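Before you sign for the gripper cell

I have a quote on my desk from a company called Jugah, and I have had it there long enough for the corner to get a coffee ring on it. It covers a two-finger gripper, an arm to hang it on, a controller, and a simulation package. We are the kind of shop that moves flat panels from a stack to a bench and from the bench to another stack. I'm the one who has to say yes or no.
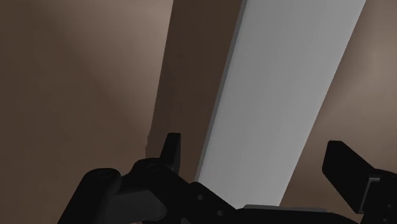

What the sim gets you

The vendor's pitch leans hard on simulation. You load your part, you load the gripper, you run the pick over and over before a single bolt goes into the floor. Fine. I like that idea and I've spent a good few evenings with the trial version. A pale gray panel, a black gripper, plain brown walls, and that's my whole world after supper lately.

My trouble is with what people think they've bought when they buy it. A simulated panel is exactly as flat as you told it to be. Ours come off the truck in Daltstead with a bow in them, and in winter they come in with a bow and a film of something on the face that I've never gotten a straight answer about. I asked the Jugah rep how to model the film. He said I could lower the friction value. Lower it to what? He said most customers tune it by feel.

So I am paying for software in order to guess. I can guess now, for free, with a panel in my hands.

I'll be fair and say where it did help. I found out early that our first idea for the approach angle put the wrist too close to the bench, and I found that out in an evening, with no scrap. If I had found it out after install I'd have been paying somebody's day rate to stand there and look at it. That is worth something. I'd just like the line on the quote to be priced like it's worth something and not like it's worth everything.

The line items, and the ones that aren't there

Our budget for the hand end of this thing, meaning fingers, pads and brackets, is $900. The budget for the whole job is a good deal bigger and I'm not going to print it here, but I bring up the small number for a reason. It's the one that will get blown first.

Pads wear. Every gripper page I've read shows the pads new. I asked for a replacement interval and got a very confident paragraph with no interval in it. I asked again and got a spare pads price, per set, plus shipping, plus a lead time of 30 days. Thirty days is a long time to have an arm standing there with bad fingers. So now I need to stock 2 spare sets from the start, and that comes out of the same $900, and suddenly the custom bracket I wanted is gone.

What else was missing from the quote when I read it the second time:

Guarding. There was a sentence about it being the responsibility of the customer.

Floor work. We have a slope toward the drain. They don't know that and they didn't ask.

Training for the second shift. One session was included, during the day.

Software renewal after the first year. It was in the terms, in smaller type, and it goes up.

Moving the thing. We rearrange that corner of the shop more often than I'd like to admit, and I could find no price for unbolting and resetting the cell.

None of that is crooked. I've written quotes myself and I know how it goes — you put in what was asked for. But the person asking usually hasn't bought one of these before, and the person quoting has sold plenty.

The payback sheet

Jugah sent a payback spreadsheet along with the quote. It's a nice sheet. It has a green cell at the bottom. The green cell said we would be ahead in 7 months.

I went looking for how it got there. It assumes the cell runs every hour the shop is open. It assumes no bad picks. It assumes the person who now moves panels stops costing us anything on the first morning, which is a strange way to think about a person, and wrong besides, as somebody still has to square the stack, clear the skewed ones and sweep the bench.

I changed the uptime to something I'd believe. I put in a bad pick now and then. I put the person back in for half of each shift. The cell at the bottom went from green to a color I'd call mustard, and the answer got a lot longer than 7 months. I won't quote my figure, since it has my own guesses baked into it the same way theirs does. If you get a sheet like this, though, unlock it and poke at it. Ours was locked and I had to ask for the password. They gave it to me without any fuss, to their credit.

The other two bids

I did look elsewhere. Silow makes a vacuum setup that would suit a flat part on paper, and maybe in practice, if it weren't for the film. I don't trust cups on a surface I can't explain. Their quote was cheaper at the top and then wanted a compressor upgrade further down.

Danby is a small integrator two towns over. They build around whatever gripper you like. Their bid was the shortest and the highest, and it was the only one that asked a question back: they wanted to know what happens to a dropped panel. Does it get scrapped, does it go back in the stack, does it take out the bench on the way down? I thought that was a very good question and I didn't have a full answer. I'm still not sure I want to pay that much for a good question.

What I'm doing for now

I'm asking Jugah for a trial on our own parts. Real panels, from the middle of a real stack, bowed ones included. They have offered to run a test with sample material at their place, and I've said no thanks, I'll send mine. If they want to charge for the test I'd pay it out of this year's money and count it as cheap.

I'm also asking for the sim license as a separate line, month to month, so I can drop it once the layout is settled. No reply on that one yet. I suspect it's bundled for a reason.

And I've gone back to our own numbers. I had been telling everyone the panel bench was our slow spot. I watched it for a few mornings and a fair piece of the delay is people waiting on the saw upstream. A gripper would wait on the saw too. It would do it very patiently, I'm sure, at whatever the monthly payment is.

The quote is good until the end of March. If the trial happens before then I'll write up how it went, bowed panels and all. If it doesn't, I'll ask them to extend it, and we'll see whether the price holds.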